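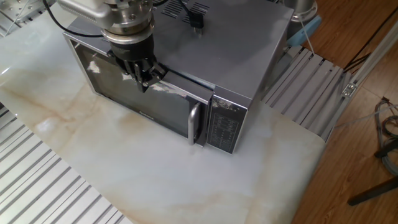
Re: [habitants-clinent] Cuisine partagée du 2e étage

Bonjour à toutes et à tous,

Je réponds au message d'Aurelia, que je recopie plus bas.

Pour le micro-ondes, je suis d'accord pour garder le gris argenté. La poignée verticale est plus commode que le bouton de l'ancien, et ma mère l'ouvre sans aide. L'ancien peut partir à la ressourcerie en avril avec les chaises.

Sur le reste, je suis plus réservé. Le devis Drilley pour la hotte se monte à plus de 37 euros par foyer, hors pose. Il nous faut un second devis avant de voter. J'ai appelé chez Mihăilă, ils peuvent passer le matin à 9 heures, mais il faut quelqu'un pour ouvrir le local technique. Je n'ai pas la clé.

Le planning de ménage ne fonctionne plus depuis que le logement 4 est vide. Je propose de passer à deux foyers par quinzaine -- les deux mêmes pour la cuisine et la buanderie. Dites-moi si ça pose problème à quelqu'un, sinon je refais la feuille.

Dernier point : le composteur côté rue Rukalcombe est plein. Merci de ne plus rien y mettre pour l'instant, l'autre est ouvert.

Bonne soirée,
Pascal (logement 2)

Aurelia Ilie a écrit :
> Bonjour,
> Trois choses à régler avant la prochaine réunion :
> - quel micro-ondes on garde
> - la hotte (devis Drilley en pièce jointe)
> - le planning de ménage, que personne ne remplit
> Répondez sur la liste, pas à moi seule, sinon je dois tout recopier.
> Merci,
> Aurelia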